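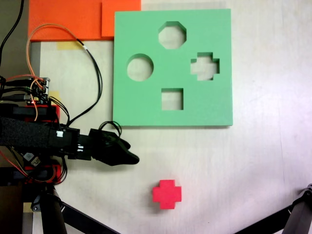 La cruz roja y su tablero verde, con los cuatro huecos libres.

Encajables de goma espuma: limpiar, guardar y no perder piezas

Apuntes rápidos, que llevo meses con estos tableros dando vueltas por la casa y ya les he cogido el truco. Sirve para los de espuma gruesa con huecos de formas (círculo, cuadrado, octógono, cruz). Los de madera van aparte, otro día.

Lavar las piezas sin estropearlas

Agua templada y una gota de jabón de manos. Del espumoso, mejor, que se aclara antes. Nada de lavavajillas, nada de lejía. El estropajo verde ni tocarlo, deja la espuma pelada y luego coge toda la mugre.
Esponja blanda, por la parte amarilla. Aclarar, apretar entre dos paños, sin retorcer. Yo retorcí una estrella en octubre y sigue torcida.
Para los cantos de dentro de los huecos, un bastoncillo o un cepillo de dientes viejo. Ahí se junta pelusa que no veas.
Secar de canto, apoyadas en la pared. Planas tardan el doble y la de abajo huele.

Marcas de boli: alcohol en un algodón, poco, y probar antes por detras. En la espuma clara a veces se lleva el color.

Dónde guardarlo

Cubetas de plástico transparente en la estantería. Transparentes siempre, las opacas las compré una vez y acabas sacándolo todo para encontrar un triángulo. Las mías son unas Vanden de 22 cm de ancho, pero vale cualquiera que quepa en la balda. Arriba los botes y lo que no quieres que cojan los niños, abajo lo de jugar.

Las piezas sueltas, en bolsita de malla, una por tablero. Si el tablero lleva número, el mismo número en la bolsa con rotulador. Si no lleva, se lo pones tú por detrás. Con 2 tableros parece una tontería, con seis ya no.
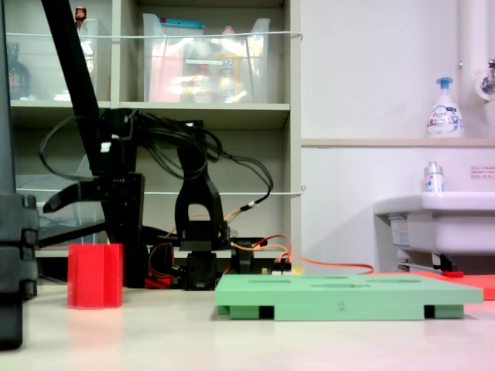 La mesa

Blanca o clara, si puedes elegir. Las piezas rojas y verdes se ven de un vistazo y recoges en un minuto. En la de roble oscuro del comedor perdía las azules cada dos por tres.
Pasar la bayeta ANTES de sacar la espuma, no después. La espuma se bebe las migas y el aceite. Y quitar restos de cinta adhesiva, si queda pegamento la plancha se agarra y al tirar se rasga. La cinta de papel de Tunow sale bastante limpia, la de embalar ni se os ocurra.

Cuando una pieza no entra

Suele pasar despues de lavarla, o con las nuevas, que vienen muy justas. La cruz es la peor, tiene cuatro brazos y con que uno pille el borde ya se queda montada. No apretar en el centro. Se presenta recta encima del hueco, se mira que coincidan los brazos y se empuja por las puntas, poco a poco.

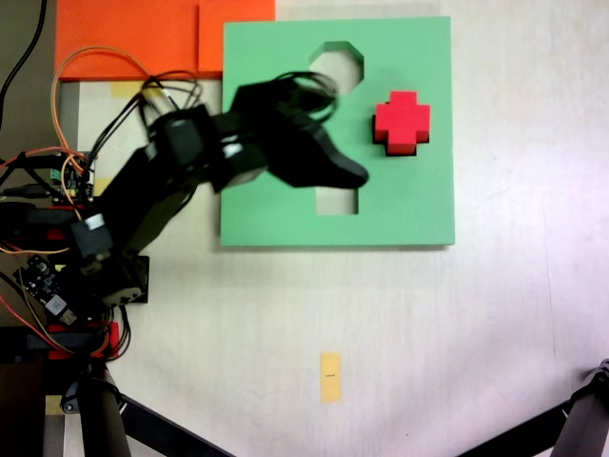 Si aun así no baja, polvos de talco, una pizca en el canto. O un poquito de maicena, lo mismo. Aceite no, jamás — la espuma se hincha y adiós. Lija tampoco, salvo que tengas de grano 2000 y mucha paciencia, y aun así queda feúcho.

Para sacarla, empujar desde abajo con el dedo. Con la uña por arriba se comen las esquinas. Si el tablero está pegado a la mesa, se levanta un lado y listo.

Bordes mordidos o rajados

Raja pequeña: cola blanca, un palillo para meterla, y cinta de papel encima toda la noche. La instantánea no, quema la espuma y deja un cerco duro. Uso la cola de Deák porque es la que hay en la ferretería de abajo, cualquiera de carpintero sirve.
Mordiscos grandes no tienen arreglo. Se corta ese trozo y se redondea con tijera.

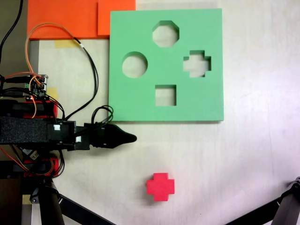
Antes de recoger

Repaso de huecos: un hueco vacío, una pieza que buscar. Debajo de la mesa primero, luego el sofá.
Planchas tumbadas y sin peso encima. De pie se comban con el calor, en mi trastero hay 28 grados en verano y se me doblaron dos.
Fuera del sol, que el verde menta se pone amarillento.
Si pierdes una pieza: plancha de espuma del mismo grosor, calcas el hueco con lápiz, cortas por fuera de la raya con cúter nuevo. Las planchas Lavivberg las venden sueltas, por colores, y el rojo casi casi es igual.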